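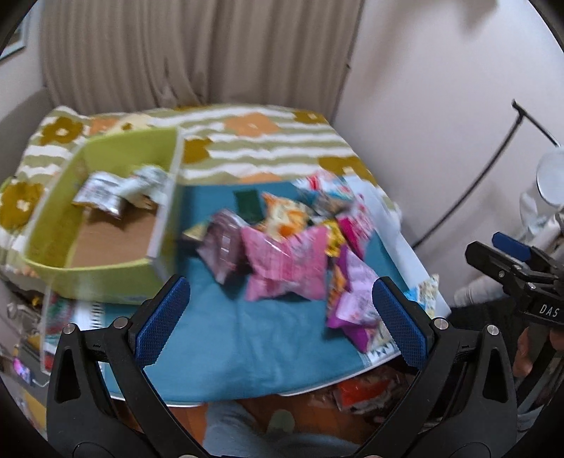
Ticket 56: Opening width freezes on right gripper during snack packing task
Opened by: Demetrio Arrieta
Component: Skovel recorder, width channel
Priority: high
Status: waiting for fix in Stitusau

Summary

While we record the packing task (snack packets from the teal cloth into the green box), the opening width of the right hand stops changing in the file. The jaws continue to move normally in the operator's hand. In the video of the same hand the pads close and open, but the width value stays at the last number before the freeze. The left hand is not affected in any of the recordings I have checked.

The policy which was trained on the last batch at Peñalver behaves accordingly. It goes to the packet correctly, stops above it with open fingers, and then travels to the box with nothing. On the arm this is a safety concern also, as the stop on contact uses the same width value. In one run the arm pressed down on the table until the force limit cut the motion. No injury and no damage, only one bag of crackers was crushed. I have asked that this policy is not run on the arm again until the ticket is closed.

Steps to reproduce

1. Start Skovel with both hands connected.
2. Do the zero procedure for both hands (fully open, fully closed, fully open).
3. Pack normally. Soft pillow packets are the best for this, boxes of biscuits do not show it so clearly.
4. After some minutes, plot the width for the right hand. The flat line begins in the middle of a grasp and does not recover before the recording ends.

What I have tried

Restarted the recorder between episodes. The freeze comes back.

Exchanged the cables left to right. The fault stayed with the right hand, so I exclude the cable.

Exchanged the two grippers between the hands, and did the zero procedure again. Now the fault is still on the right hand, with the other gripper. From this I conclude that the hardware is fine and the problem is with the channel that is called "right" in the software.

Cleaned the pads and checked the pivots for play. Nothing to report. 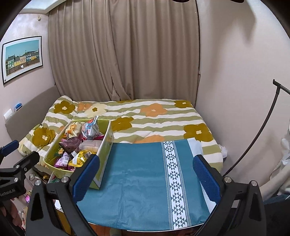

Next I made a longer recording with the log level raised. At the moment of the freeze there is a warning that I had not seen before: "width queue full, sample dropped". After it, the same warning is repeated for every sample. The left queue never gets full. I compared the settings of both and found that the left queue has length 15 and the right one has length 2. I did not change this and I could not find who did it. It was possibly introduced with the Stitusau update, because the older settings file on the Destow laptop has 15 for both.

I set the right queue to 15 by hand and repeated the steps above. Seven recordings, no freeze. Please note this is a workaround only - the update writes its own settings file again after each restart, so the value must be corrected every time before recording.

Request to the Stitusau maintainers

Please restore the default for the right queue. Also, I would ask that a full queue stops the recording with an error on the screen. At the moment it repeats the last value silently, and the operator has no way to notice it while both hands are occupied.

Affected data

All recordings of the packing task made after the update in November. I moved them to the folder "hold_width". The video and the poses are usable in my opinion, only the right width is not. Please do not delete them, perhaps the width can be recovered from the pad positions in the video.

Comment, 16:40

The flat line detector is now in the import script at Destow. It rejects an episode when the width is constant but the hand is moving. It gives false alarms when the operator carries a packet for a long time with a steady grip, so the threshold needs still some adjustment. Ticket remains open.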